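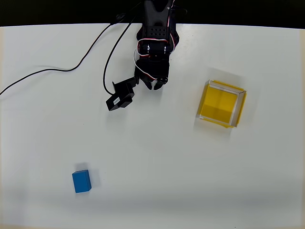
Yellow-floor tray with clear walls, and one blue block. Trenstead tray and block set.

I've been selling the Trenstead set for long enough now that I should have written this page ages ago, so let me get on with it! It's a square tray with clear acrylic walls and a bright yellow floor, and it comes with a set of plain colored blocks to go in it. People buy it for sorting games, for stacking, for keeping odds and ends in on a desk, and one customer in Selside wrote to say hers holds tea bags. Fine by me.

The tray first. I wanted clear walls from the start, so that anyone sitting low at a table (kids especially) can see what's inside without leaning over it. Acrylic does that nicely and it doesn't shatter the way glass would if it goes off the edge of a table. The yellow floor took me a lot longer to settle on. I tried gray and I tried a pale green, and the blocks just sat there looking sad. Put a blue block on yellow and it pops right out at you. If you have anyone at home who finds it hard to pick shapes out from a busy background, I think you'll be glad of it.

Cleaning is easy. Warm water, a drop of dish soap, a soft cloth. Please don't use window spray or anything with ammonia or alcohol in it, it clouds acrylic over time and I can't fix that for you. Paper towels will put fine scratches in the walls too. I did my own kitchen one that way before I knew better and it's been the shop demo ever since.

Now the blocks. They're small and rectangular, one solid color each, no letters, no numbers, no pictures. I get asked for letters a lot! I keep saying no, mostly for the sake of the people who use them for color and shape games, where a big letter B on the side just gets in the way. They'll stand up on end or lie flat.
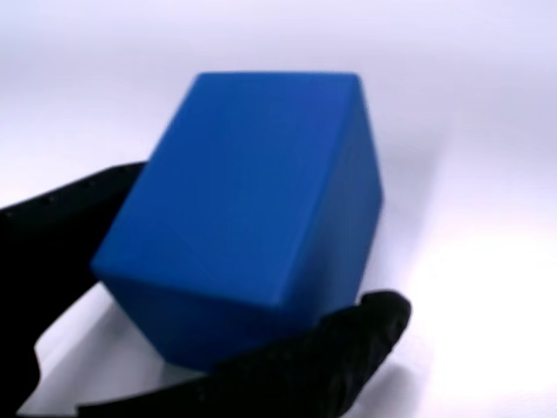
The finish is the bit I'm fussiest about. Shiny blocks throw glare back at you under a kitchen light and they slide around, so I went with matte for these. Blue is the color I sell most of by a mile. It's a proper deep cobalt and I'm very fond of it. The first run came out closer to purple and I sent the whole lot back to Flinmont, who were very decent about it and remade them for me. If you bought one of those early purple-ish ones and it doesn't match your newer blocks, write to me and I'll swap it.

What you get:

One tray
18 blocks in mixed colors
A drawstring bag for the blocks

Extra blocks come in packs of 8, all one color or mixed, just say which in the order notes. Blocks from the Danko line are a hair wider, so they'll share the tray happily but they won't stack flush with these. I mention it as I've had two returns over exactly that.

A couple of things people ask me:

Can the tray take water? For a quick wash, yes. I wouldn't leave it full, the seams aren't made for it.

Does it come with a lid? No. I had a sample made and it was more trouble than it was worth, so I keep mine in a drawer with a dishcloth over the top.

Is it okay for toddlers? The blocks are small, so I'd say keep it for older children, and sit with them while they play.

Can I buy the tray by itself? Yes, pick "tray only" from the menu. The bag isn't included with that one.

Ubaldo Pagano does my packing and he double boxes every tray, so please open the outer carton carefully and don't go in deep with a knife. There's a thin film on the outside of the walls when it arrives. Peel from a corner and it should come away in one go. If a corner sticks, warm it with your thumb for a bit and try again.

I pack on Thursday, so anything ordered before 11 that morning goes out the same day, and later orders wait for the next week. The next batch of 300 yellow floors is due in January, and once those are in I'll open up the two-tray bundle again. If you want to be told when that happens, put your email in the box at the bottom of the page.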